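Kolalwood Toy Mending Table – gallery, February

The mending table runs in the back room at Kolalwood from 10 in the morning until we run out of tea. People bring in small things that have stopped working, mostly toys, clips, catches and bits of kitchen drawer. We take them apart on the table, keep the parts together and put back what can be put back. Large appliances go to the Zeltmont workshop and we can't take them here.

The page covers February only. January's pictures are still on the old site and will be moved when Marjatta Riihimäki has time. Captions are hers unless marked.

Sorting
Everything that comes in gets a tray and a paper slip with the owner's name on it. Please don't move slips between trays. Two got swapped at the start of the month and it took most of a morning to put right.

Springs
Springs are kept by thickness of wire first and length second. The Kokkonen tins are for compression springs and the shallow drawer is for the twisted sort you find in clips and catches. If you cut one down, write the new length on the bag.

Plastic parts
We keep broken plastic for patterns even when it can't be glued. Red and orange pieces fade at different rates, so a new part next to an old one will show. Most owners don't mind. For rounded parts we use the Zoren file set, finishing on 600 grit paper and then 3000 if the piece had a shine to begin with.

Small mechanisms
Sheet metal, coiled wire and coloured plastic in one small assembly. With this kind of thing, note which way round the wire sits before you loosen anything – it is easy to put a loop back the wrong way and then the part won't return.
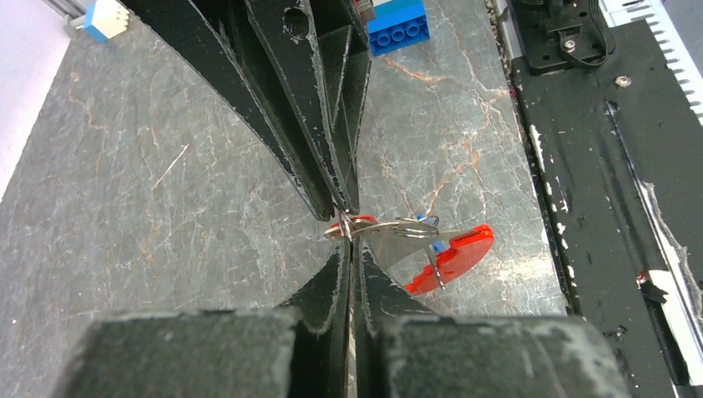 Szu-yu Chiang writes that she would go further and draw it first, on paper, with an arrow for the direction of the coil. She lost a whole evening to a catch that had been wound backwards by whoever mended it before her, and now won't touch a spring without a sketch. She also asks if the shallow drawer could have dividers.

Dividers are on the list. There are 7 drawers in the cabinet and we'll start with that one.

Next month
Hinges and latches. Bring the screws if you still have them, in an envelope, and tape the envelope to the item.

Back to all galleries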